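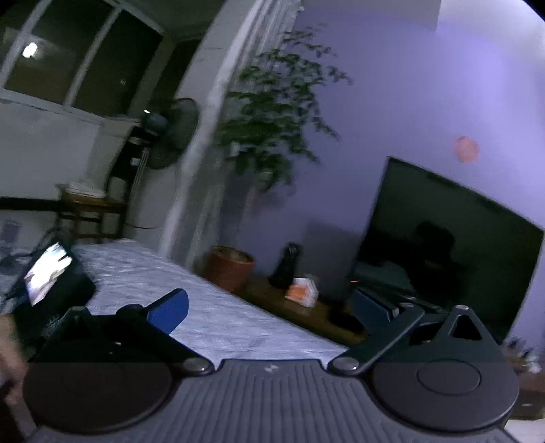 Budgeting for hand-held grippers: buy two or four to start?
Posted by Elsie Sugden, 7 August 2019

We're putting together a budget for a small data collection job in people's homes. Bedrooms and lounge rooms mostly, folding and tidying tasks. Pimeck has quoted me $2769 per hand-held gripper, plus $605 for a spares kit. I have money for four grippers with no spares, or fewer grippers with spares and some left for freight. The robot arm doesn't get bought until November and comes out of a different budget. What would you do? Also, has anyone had to replace finger pads, and how often?

Ulises Bermúdez
Get two with a spares kit each and leave the rest unspent until you've done a month of visits. We bought four at the start and two sat in the cupboard because we only had two people trained to use them.

Pads are your main running cost. We change ours after 40 hours of use, sooner if there's been a lot of rough fabric. Check what's in the kit before you pay for it. Ours had pads and pivot screws but no linkage arms, and an arm was the first thing we bent. Ask for the price of a single arm in writing.

Also budget for a hard case, memory cards and a second charger. I left those out and had to go back for approval, which took longer than the grippers did to arrive.

Walter Carhuamaca
Just buy the cheapest ones, they all do the same thing.

Octavio Pacheco
I wouldn't go by price alone. Find out which arm you're getting in November and make sure its gripper takes the same fingers. We got ours through Zanditz and the finger mounts were a different size, so we paid for 9 adapter plates we hadn't planned on. If the arm isn't settled yet, ask the supplier to hold the quote. Pimeck held ours for 40 days.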